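List: plamitz-workshop
Subject: Re: Cleaning up the holes in printed discs
Date: December, 9:40 pm

Replying to the question from last night, with the quoted part trimmed to what I can answer:

> I need to fit out the Flultileck drawer unit with printed discs for the
> divider wheels. The big hole in the middle comes out fine, but the small
> holes in the ring around it are all a little tight. The screws bind, and if
> I force them the disc splits along a layer. I have tried a hand drill and a
> round file. The file takes forever and the hand drill grabs.
>
> Two questions. Is a rotary tool any good for this, or does it just melt
> everything? And should I fix it in the model and print them all again? I
> have already used most of a spool.
>
> Also, what do people put under the work? I am doing this on the good table
> at the moment and would like to stop before I mark it.

A rotary tool is fine. I have been using a cordless one on printed parts for a couple of years now, and the melting comes almost entirely from speed. Most of them start up at whatever you last set, and the last setting was probably for metal or wood. Turn it all the way down before you touch the plastic. If yours does not go low enough, work in short touches and let the part cool between them.

For PLA I would not go in with a spinning bit that is already the final size. It does the same thing your hand drill does, it catches on one of the inner walls and climbs. I use a small bit that is clearly undersized and run it around the inside of the hole. Two light passes are usually enough. Then try the screw, and stop as soon as it drops through under its own weight. It is very easy to go past that point and end up with a sloppy hole, and there is no good way back from there apart from a washer.

The one I have out on the table now is a lime-green version of the same sort of part.

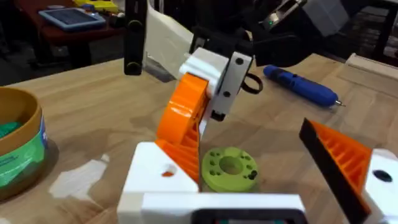 Green disc with the ring of small holes, blue cordless tool at the right.

On the order of work: do the ring first and leave the center hole alone until the end. If you open up the center first you lose the edge you would measure from, and if one of the small holes has drifted you will not know which of them is wrong. I made that mistake on a batch for the Curkirar shelf brackets and had to throw out 5 of them.

Holding the part matters more than the tool does. A disc lying flat will spin the moment the bit catches. I would not hold it down with a fingertip. Put a screw through one of the small holes that already fits, into a piece of scrap board, and a second screw on the opposite side. Then it can't turn. Do the others, move the screws over, and finish the last two. It takes a minute to set up and you can leave the scrap board as it is for the next disc.

As for printing again, it depends how many you have left to do. If it is a handful, clean up what you have. If it is a whole drawer unit, change the model. Small vertical holes nearly always print undersized and the amount is fairly steady on one printer, so print a single disc with the small holes opened up slightly, try the screws, and adjust once more if you need to. Don't scale the whole disc up to fix the holes. That changes the center as well and then it won't sit on the axle.

The splitting is a separate problem, I think. A screw wedging into a tight hole will open the layers on any part, but it goes sooner if there are only two walls around the hole. Go up to 5 walls if you are reprinting. With that many there is hardly any infill left between the small holes and the center, and you have something solid to cut into. With thin walls you can break through into the infill while cleaning the hole, and the screw head then has nothing to pull against.

About the table: mine is a light wood-grain top and it marks easily enough. For a long time I just put down folded newspaper, which slides. Now I use an offcut of hardboard with a strip of rubber mat glued underneath, and I take it away when I'm finished. Anything flat that you don't mind drilling into will do. If you are going to stop halfway, take the bit out or at least lay the tool so that it can't roll. A round body on a smooth table will find the edge sooner or later.

The dust is worth a word too. It is more like crumbs than dust if the speed is low, and a brush gets most of it. If you are getting fine powder or strings, you are still too fast. Wear glasses either way. The crumbs come off hot and they go up.

I don't have a firm view on bits. The Lüthi set that somebody recommended here a while back is decent but has more in it than you need for this. I use one straight cutter for nearly everything and a small cone-shaped stone to take the burr off the top edge afterward. The stone clogs on PLA, and an old toothbrush clears it.

One thing I couldn't work out from your message is which screws you are using. If they are countersunk, the head may be binding before the thread does, and opening up the hole won't help. Check that before you do the rest. Push one in by hand with the disc held up to the light and see where it stops.

If you post the hole size from the model and the size the holes come out at, I can tell you whether it is near what I get here. Mine are all from the same printer with the same nozzle, so take it as one data point.

--
plamitz-workshop mailing list
Please trim quoted text when replying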